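How long does grout need before sealing?

Asked Nov 11, 2010 in Floors and Tile

I finished grouting a bathroom floor last night with the Harkier sanded mix. The bag says to wait before sealing but the number is smudged. The store in Trimcombe told me one day, my neighbor says a month. Floor is small, 18 tiles. Also, do I need to mist it?

2 answers

Three days is the usual minimum for cement grout. If the room is cold or damp, give it longer. Misting once or twice on the first day helps if the air is dry – otherwise skip it. Keep people off it for 24 hours and don't mop until it's sealed. Test a corner first, some sealers leave the grout a shade darker. Wipe any extra off the tile within a few minutes or it dries to a haze that is a pain to remove.

Was this helpful? Yes (18) No (2)

I never seal mine and it's fine. Epoxy grout doesn't need it at all. Check which kind you bought – if it came as a powder you add water to, it's cement, so go by the first answer. A penetrating sealer is better than the shiny kind on floors.

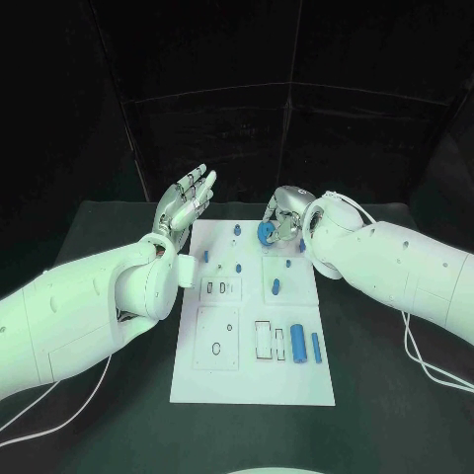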